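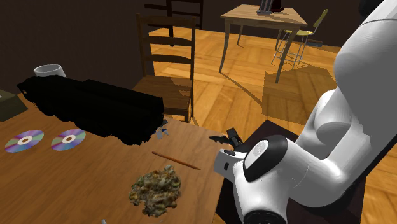 Lab notes | Grippers

Two grippers, one table: first results are in
2022-10-20, by Oksana Kovalchuk

Well, we've finally done it! After weeks of me going on about it, the Drolter and Nurkaro grippers have had a proper go at the same jobs in our simulator, on the same big white arm, over the same wooden table. We ran 726 attempts (my poor laptop) and I've been grinning at the numbers since breakfast.

The pencil was the easy one, and both of them got it more often than not. The compact discs were horrid. They lie so flat that a two-fingered gripper just skates over the top unless it comes in right at the rim, and 213 of our misses were discs and nothing else. Kyrylo Romaniuk rewrote the approach angle on the Drolter twice and it did get better, though I still wouldn't trust it with my music collection!

Overall I'd pick the Nurkaro for thin things and the Drolter for anything you can get your fingers round, like the cup. Zakhar Skoryk disagrees with me, loudly, and wants the closing speed changed before we run it all again.

Trillthorpe will have the real arm set up in December, so that's when we find out how much of this holds. The full table of results goes up once Zakhar has checked my sums.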